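Accueil | Tribunes | Dossiers | Contact

Tribune
Pour une collecte plus lente
Par Macario Ledesma

La valeur d'un système apprenant dépend des exemples qu'on lui soumet. Cette évidence est rarement inscrite dans les budgets. 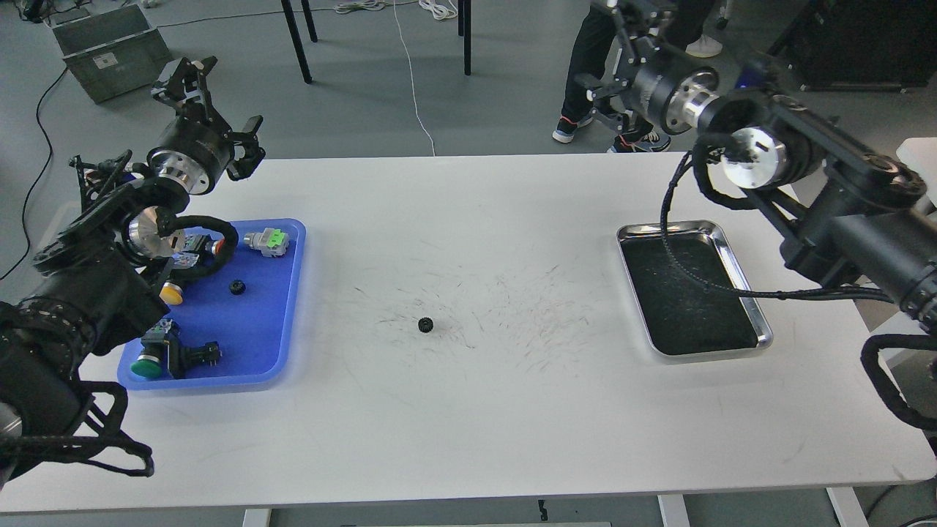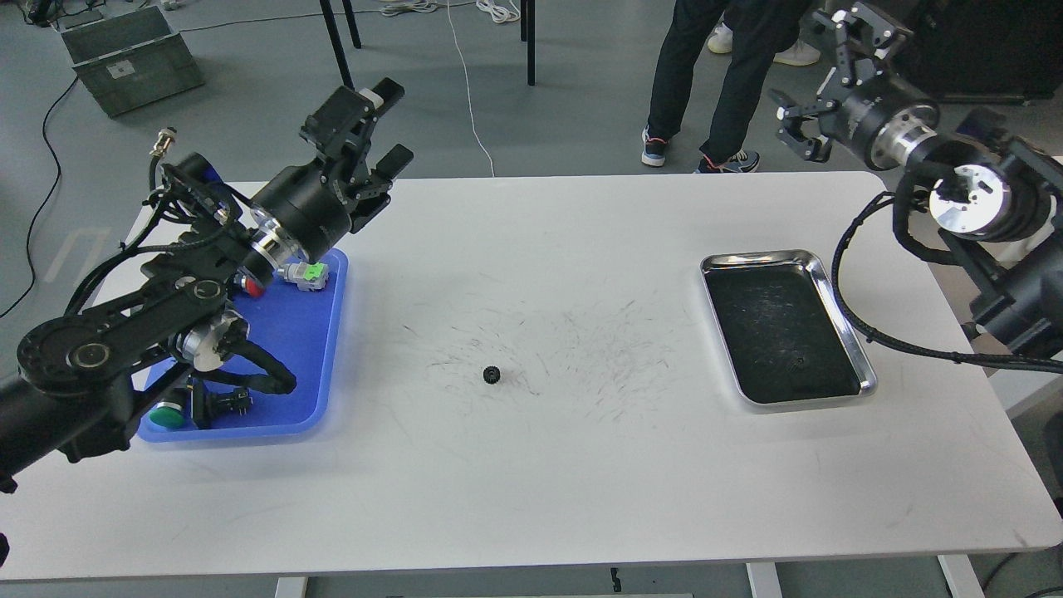 Bac bleu à gauche du plateau, bac en acier inoxydable à droite, sur les trois vues.

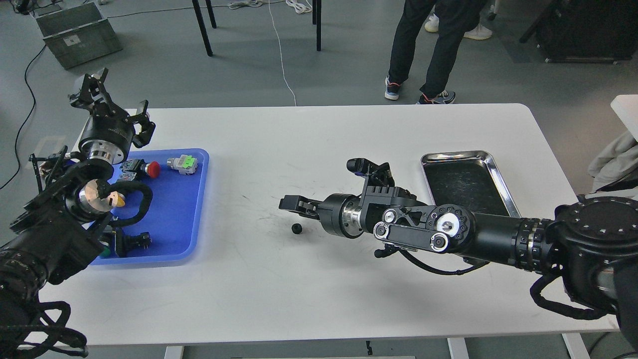 Le programme Honilico a retenu 300 démonstrations comme objectif contractuel. À la clôture d'octobre, 262 avaient été versées au corpus. Certains partenaires y ont vu un retard. Il convient, à mon sens, d'y voir l'effet d'un tri que l'on devrait exiger partout.

Refugio Carrillo, du site de Fluvmont, a fait écarter 27 séquences dont les gestes étaient hésitants. Je lui donne raison sur le principe, avec une réserve : une hésitation suivie d'une reprise enseigne parfois davantage qu'un geste parfait. Il serait souhaitable que ces séquences soient conservées à part et annotées.

Les financeurs devraient donc rémunérer la relecture au même titre que l'enregistrement.

À lire également
Wukgate : qui annote les données ?
Le laboratoire Cervantes publie sa charte
Former les opérateurs en 30 heures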